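4.2 Gripper comparison on mixed kitchen items

The two gripper heads were compared on the same arm with the same controller settings. The first, a two-finger head supplied by Petersen, uses hard jaws with a stroke of 89 mm. The second, built in-house under the working name Tellberg, closes more slowly and has softer pads. Closing force was capped at the same value for both. Each head was given 2850 grasp attempts, split evenly over the item set, and a grasp was scored as held only if the item stayed in place through a lift and a short sideways move.

Items were chosen to differ in shape and surface. Small dark pieces in a loose pile, a sponge, a fork and a peeled banana skin were all part of the set (Fig. 3). Order of picking was fixed within a session and changed between sessions.

The Petersen head lost 280 grasps and the Tellberg head 34. Most of the losses with the hard jaws fell on thin items lying flat – the fork above all. Cycle time favored the Petersen head throughout. Camera placement was left unchanged after calibration in July, so the difference cannot be put down to the view.

Figure 3. Item layout on the table, with the arm at the pile.

3 comments

Gisela Rothe: Was the force cap checked at the pads or only at the motor?

inex_lab: Same question. Also, are the per-item counts available?

kosport: Useful section. We saw the same trouble with flat cutlery.

Shares: 12 | Comments: 3

Contact | Copyright Kosport Inex | Back to top 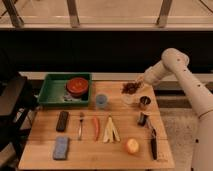
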